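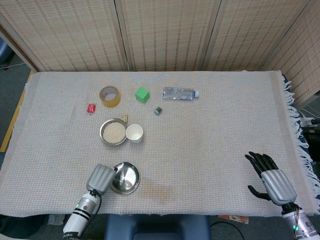
EVTHORPE, August

Dodumby Opens Its Kitchen Table Lending Shelf, with Plain Bowls, Rice and a Lot of Patience

Dodumby, the Evthorpe household goods lender that many families know for its cake pans and its folding cots, is happy to announce the opening of the Kitchen Table Shelf, a new collection of take-home kits for anyone who would like to practice scooping, pouring, sorting and setting things down at a table. The shelf opens this month at the Shevchuk Building, in the ground-floor room next to the returns desk, and borrowing is free to all Dodumby members.

There are 88 kits in the first batch, and the shop expects to serve up to 300 households over the fall and winter as kits go out and come home again. Each one is packed in a canvas bag with a drawstring and can be kept for three weeks. Members who need longer only have to call, and anyone who has ever borrowed a cake pan from us for a whole summer will know that we do not fuss very much about that.

What goes into a kit is, we are pleased to say, very ordinary. The heart of it is uncooked white rice, a round stainless steel bowl to hold it, a second steel dish to move it into, a metal spoon and a small stack of white paper cups. Around that we add a handful of things of different sizes and feels, such as blocks and cubes, and families are warmly encouraged to round it out with whatever is already lying about the house. A roll of packing tape is a fine thing to reach past on the way to the bowl. So is a water bottle on its side, especially a light one that likes to wander off when somebody bumps it.

"My grandmother taught me to measure rice with a coffee cup and the edge of her hand, and I was probably seven before I could do it without feeding the floor," said Maricruz Cervantes, who founded Dodumby and still writes most of the shelf labels herself. "I wanted something of that in the kits. It's a bowl and a spoon and some time at the table with a person you like. We tried fancier versions over the winter, with trays and little colored scoops, and people kept coming back and asking for the plain bowl."

The idea began with Godfrey Kariuki, an occupational therapist in Evthorpe who has been a member for a good many years and who used to borrow mixing bowls from us by the armload. He had been suggesting rice work to people at home, some of them quite small and some of them well past retirement, and found that the hardest part was often just getting a table ready. He helped Dodumby work out what belonged in the bag and, with great gentleness, talked us out of several things that did not.

"Rice is forgiving," Kariuki said. "It moves when you push it, it fills a spoon without much trouble, and you can hear it land in a steel bowl. A person can do four spoonfuls and stop for tea. What I ask families to do is leave a few other things on the table as well, because kitchen tables have things on them. You learn to go around the cup." 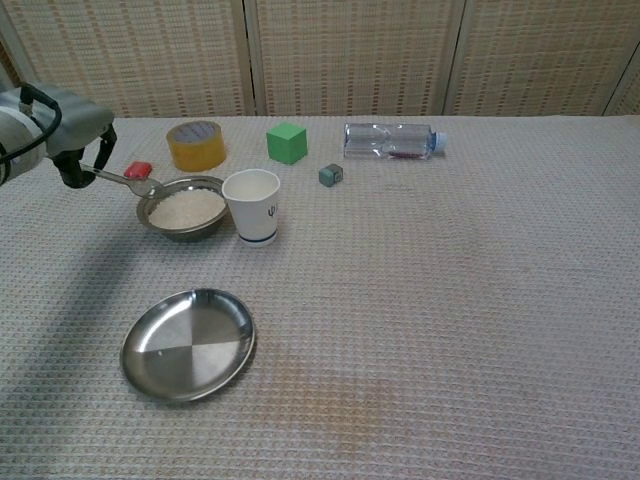

Spoon and rice bowl, with a paper cup and green cube close by, at the Shevchuk Building in Evthorpe.

Visitors to the room will find a table set out so that they can try a kit before they carry it home. It stands in front of a bamboo-style folding divider, which gives people a bit of quiet from the comings and goings at the returns desk, and it is dressed in a white waffle-weave cloth with a fringe of loose threads. The cloth has turned out to be a small star in its own right. A grain that lands on bare wood will skip away under the nearest chair, and on the waffle weave a good many of them simply stay put until somebody is ready to gather them up. Members have been asking where to buy one, and the answer is that they may borrow that too. Cloths are on the lower shelf, folded, and we ask only that they be shaken out well before they come back.

Rüdiger Tiedemann, who looks after the stock at Dodumby, chose the bowls. He visited a good many kitchen suppliers and came away with a steel bowl from Ukus, the restaurant wholesaler on the east side of town, deep enough to hold a generous mound of rice. The dish beside it is lower and wider, so that what has been spooned over can be seen and, when the time comes, poured back.

"I dropped one of every bowl we looked at," Tiedemann said. "My wife asked me to please do it in the garage. The glass ones were never going to make it, of course, and there was a very handsome enamel one that chipped the first time. These ones ring like a bell and go straight back on the shelf."

A printed card in each bag suggests a few ways to begin, and families should feel free to ignore it completely. The first suggestion is to move rice from the bowl to the empty dish, one spoonful at a time. The second is to put a little in the bottom of a paper cup and tip it out again. After that the card turns to the blocks, which can be lined up, traded from hand to hand, or hidden in the rice and dug out. Small blocks are not suitable for children who still put things in their mouths, and a version of the kit without them is available at the desk. Please ask for the blue tag.

On returns, we would love everyone to know that the rice does not need to come back. Members are welcome to keep it in a jar for next time, and each new borrower receives a fresh bag. It is meant for play and practice and should not be cooked once it has been handled. Bowls, dishes and spoons should be washed and dried. Paper cups wear out, and that is perfectly all right.

Two free table mornings will mark the opening, each beginning at 10:30 in the Shevchuk Building. Njoroge Mwakyusa, who teaches the early years class at Evthorpe Lower School, will lead the first, for families with children aged three and up. Wekesa Obura will host the second, for adults who are rebuilding strength or steadiness in their hands and for anyone who helps them at home. Obura borrowed one of the trial kits last winter while recovering from a wrist operation and has been telling people about it at the bus stop ever since. There will be coffee, and there will be a broom. Seats at both mornings can be saved at the desk or by phone.

Members can reserve a kit now. Those who are not yet members may join at the door in a few minutes with proof of a local address, and there is no charge for children or for anyone over 65.

About Dodumby

Dodumby lends household goods to the people of Evthorpe from its rooms in the Shevchuk Building. Its shelves hold bakeware, sewing machines, party dishes, folding beds, garden tools and now the Kitchen Table kits. Donations of clean stainless steel bowls and sturdy metal spoons are gladly accepted at the returns desk during opening hours.

Press inquiries: Maricruz Cervantes, Dodumby, Shevchuk Building, Evthorpe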